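Speaker notes – "Three views of one desk"
Main session, 35 minutes including questions

Start with the result, then go back. Training on all three viewpoints together gave us a policy that tidies stationery far better than any single view did. I still get a kick out of saying that!

Slide 2. The question Rurance began with in February: if you can only afford one camera, where should it go? Give people a moment to vote. Most rooms pick the wrist.

Slide 3. The data. 3,329 demonstrations recorded, 2,810 kept after checking. Every one is saved from a fixed camera, a head camera and a wrist camera. Let the next three slides sit for a bit before talking.

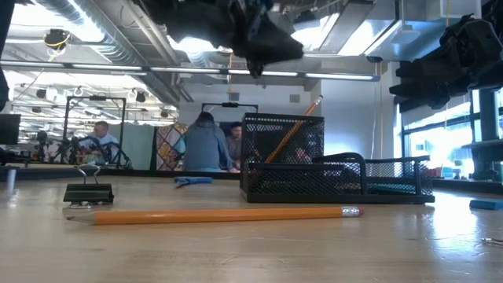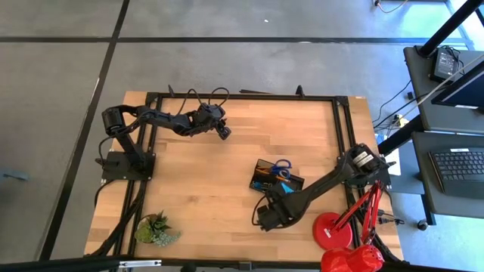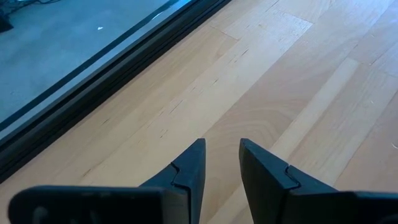 Fixed camera, head camera, wrist camera, in that order.

Talk and notes by Josphat Owino, with Dirceu Rezende
September 18, 2026

Slide 7. Go back to the fixed view and point at the pencil lying along the front of the table, then the one leaning in the mesh organiser. Same kind of object, two very different grasps. The low angle is lovely for height – it's how the policy learns that one end is sticking up above the rim.

Slide 8. Head view. Both arms at once, and the tray with the scissors in it. Say "layout" here and move on, I always spend too long on this one.

Slide 9. Wrist view. Two open fingertips and a lot of wood grain. It looks like the dullest picture in the talk and it's my favourite. Close to an object, the gap between those tips is what we need to line up.

Slide 10. The method, which we call Flideck. During training we hide one view at random, so the policy has to cope with whatever is left. Five training runs per setting. Mention that Dirceu suggested hiding whole views after we'd wasted weeks hiding little patches.

Slide 11. Results chart. Read the axes out loud! Wrist alone drops off badly when the object starts far away. Head alone gets near and then fumbles. All three together wins on every task, and the gap is biggest for pens and pencils.

Slide 12. What we don't know yet: shiny things, soft things, and strong daylight from one side. Chege is next for the daylight tests.

If time is short, skip 12 and go straight to the Panell clip. Leave the chart up for questions.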